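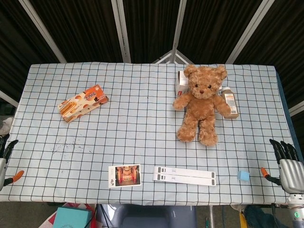 2 min read

I've been clearing the hall table at the Letstead place a bit at a time. The biscuit box can go in the kitchen once I find shelf space. The postcard with the red and gold interior is staying, probably on the fridge.
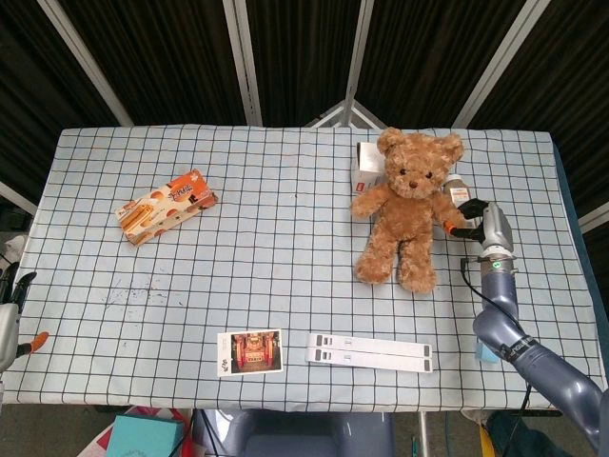

The teddy bear is harder. It's big and I have nowhere to put it, so it has the table for now. I bought the checked cloth in February for 18 dollars and I still like it.

Comments

Dela Gbeho: Keep the bear.

Seidu Gbeho: Where did you get the cloth?

Contact | © Prustora | Back to top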